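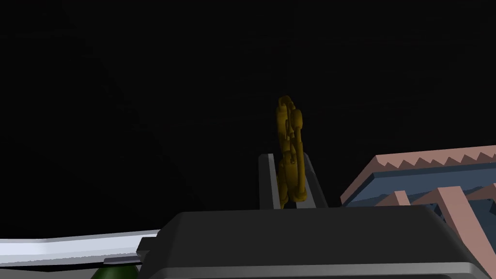
A yellow robot arm on a grey pedestal, computer rendering.

News > Audio > Sound Libraries

2 min read

Cloton Sound Archive Opens Field Recording Collection to the Public

2021-06-25

The Cloton Sound Archive has opened its field recording collection for free public download. The collection holds 2,416 recordings made along the Fledville shoreline and in the wooded country to the north of the town.

Material in the release includes harbor ambience, rain on metal roofs, ferry engines, church bells and a long series of night recordings from the Hopkin marshes. Each file is supplied in stereo and carries notes on the location, the weather and the microphones used. The shortest recording lasts 6 seconds and the longest runs for 55 minutes.

Files may be used in games, films, radio and classroom projects without a fee. Users are asked to credit the archive by name. Resale of the recordings as a stand-alone sound library is not permitted under the license.

The work of cleaning and labeling the files was carried out with the audio department at Godton College. Wind noise was reduced on a number of the coastal recordings, and the untreated versions remain available on request – a separate form is provided for this purpose.

The archive will award a grant of $2,000 in October for new recordings of inland waterways, which are thinly covered at present. Applicants should submit a short proposal and one unedited sample. Previous field experience is welcome but is not required.

News Events Library Grants Contact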